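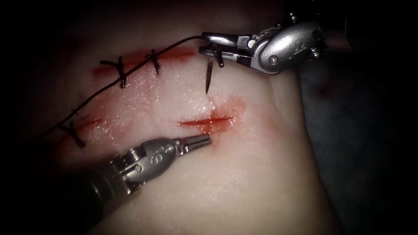
Vol. 30, No. 2, page 172

Bremside lab stocks up on stitches

October 3, 2020

BREMSIDE - Sewing practice, all day long, at the Ammann workshop on the Carkbridge road. Two robot arms, a synthetic tissue pad, a curved needle and black thread. A person at the console drives both arms. The computer only records, for now.

The goal is a pile of examples big enough for a learning program to pick up suturing by copying. So far the team has 172 recorded stitches it is happy with. More were thrown out, mostly for thread snags and timing errors in the log. A few bad ones are being kept on purpose and labeled as bad, so the program has somthing to compare against.

Each recording covers one stitch, from picking up the needle to the last cut of the thread. Arm positions and video are saved together. The red on the pads is simulated blood, put there because clean pads made the job too easy to see and the early program, trained in February, got lost as soon as a wound looked messy.

Knots are the slow part. An operator new to the console may need a whole morning to get a handful worth saving. Operators swap out every 30 minutes, tired hands show up in the data.

Pads come from Brurkby, and the last shipment was a bit stiffer then the one before. The team is recording on both kinds.

No patients involved and none planned. First try with the program driving one arm, operator on the other, is set for after the new year. The workshop says it will share the recordings with other labs once the labels have been checked.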